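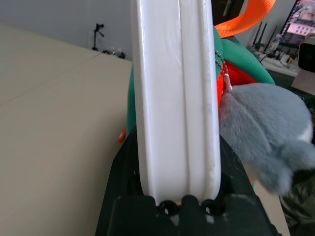

How long should a manufacturer have to keep selling spare parts for a product?
For as long as a reasonable owner would expect to use it, counted from the date the last unit was sold.

Most warranty terms count from the other end. The clock starts at first sale of the model, or at purchase, and the parts shelf is cleared on a date that has little to do with how many units are still in service. I think the starting point matters more than the length. A ten-year parts commitment measured from launch is worth four years to the person who bought a unit in year six.

My own case is a dehumidifier made by Halás, bought near the end of its production run. The float switch failed in December. The switch is a common type, but the housing it clips into is molded for this one model, and the clip had snapped. The Halás parts desk listed the housing as discontinued. Bernach, the regional distributor, offered a replacement machine at 345, with no credit for the old one. The compressor, fan and coil in the old one were all within specification.
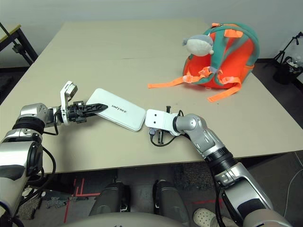
White casing with the maker's name printed in black.

Casings and clips are where parts policy usually fails. Motors and boards tend to be shared across a product line and stay available. Molded pieces are specific to a model, cheap to make while the tool is mounted, and expensive afterward. A firm that runs 900 extra clips in the last production week spends very little. The same firm asked for 20 clips five years later has to find the tool, set it up and scrap the first shots.

The remedy I favor is a final-run requirement. Before a tool is retired, the maker produces a stock of each model-specific part, sized from its own return records, and either holds it or sells it to a third party.
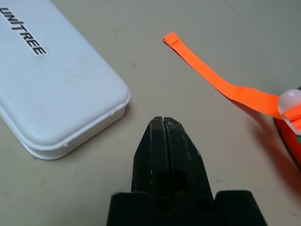 Where no third party wants the stock, the drawings should be released. Dimensions, material grade and tolerances are enough for a competent shop to make a clip. Sorunska, a small repair cooperative in Nonosberg, already keeps a catalog of 3042 measured parts, most of them taken from broken samples with calipers. Measuring a broken part gives a poor result, since the worn face is usually the one that matters.

Manufacturers object that storage costs money and that published drawings invite bad copies. The first point is true, and the cost belongs in the purchase price, where a buyer can compare it. The second is weaker. Bad copies are on sale now, made without drawings, and a published tolerance would at least let an owner reject one before fitting it.

I would exempt parts under pressure or carrying line voltage from the drawings rule and keep them under the stock rule only. Float switch housings would not qualify for the exemption.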